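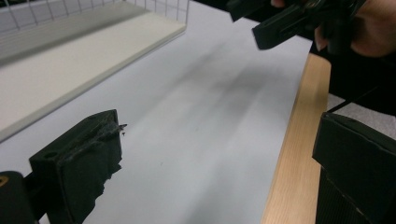 Sem Wuyts wants the television box to stop asking which app to open. "I know what I want to watch. I don't always know who has it this month," Wuyts told Tendton during home testing of its new streaming player, which goes on sale today.

BRUSTHOLM, Mar 15, 2025 – Tendton today released the Koster, a set-top streaming player that puts live channels, subscription services and a home video library in a single guide. The player connects to any television with an HDMI port and plays video in resolutions up to 4K with HDR.

The Koster replaces the company's first player, the Zenton, which will stay on sale until stock runs out. Zenton owners will continue to get security updates through December.

One guide for live and on-demand

The main change from the Zenton is the guide. On the older player, each service opened in its own app and had its own search page. The Koster lists programs by title. Selecting a title shows every service in the household's account that carries it, along with the price if it has to be rented or bought. Services the household does not pay for are hidden by default and can be turned on in settings.

Live channels appear in the same guide. Viewers with an antenna can plug it into the tuner port on the back of the player and scan for channels during setup. Viewers who get live television through a streaming service sign in to that service once, and its channels are added to the list. Channels can be reordered, renamed or removed.

The guide supports 84 streaming services at launch. Tendton will publish additions on its support page as they become available. Some services limit how much of their catalog can be listed outside their own apps, and those titles will open in the app.

Testing in homes

Tendton tested the Koster in 367 households before release. Of those, 297 used the combined guide as their main way of finding something to watch by the end of the test period. The remaining households mostly opened apps directly, and the company kept an app row on the home screen as a result. The row can be moved to the top, moved to the bottom or switched off.

Testers also asked for a remote with fewer buttons. The Koster remote has no sponsored buttons for individual services. It has volume, mute, power, input, back and home buttons, a direction pad, and two buttons that owners can assign to a channel or an app. It runs on two AAA batteries, which are included.

"The old remote had a button for a service we canceled years ago, and I kept sitting on it," Wuyts said.

Profiles and parental controls

Each household can set up as many as six profiles. Profiles keep separate watch lists and viewing histories. A profile can be limited by rating, by time of day or to a list of approved titles. The limits apply across the guide, including live channels where the broadcaster supplies rating information. A four-digit PIN is needed to leave a limited profile.

Viewing history is stored on the player and is not sent to Tendton unless the owner turns on backup. Owners can delete the history for one profile or for the whole player at any time.

Connections and requirements

The Koster has an HDMI output, an Ethernet port, an antenna input and two USB ports for external drives. It also connects over Wi-Fi. Watching 4K video requires a 4K television, a suitable internet connection and, with some services, a higher subscription tier. Subscriptions are sold separately by the services. Tendton does not charge a monthly fee for the guide.

An external drive connected to a USB port can be used to record antenna channels. Recording from streaming services is not supported.

Moving from the Zenton

Zenton owners can transfer profiles and channel lists by signing in to the same Tendton account on the new player. App passwords are not transferred and must be entered again. The Zenton power adapter does not fit the Koster.

Availability

The Koster is available now from the Tendton online store and at 479 retail locations. The box contains the player, remote, batteries, power adapter, HDMI cable and a printed setup guide. The player comes in black and carries a two-year limited warranty.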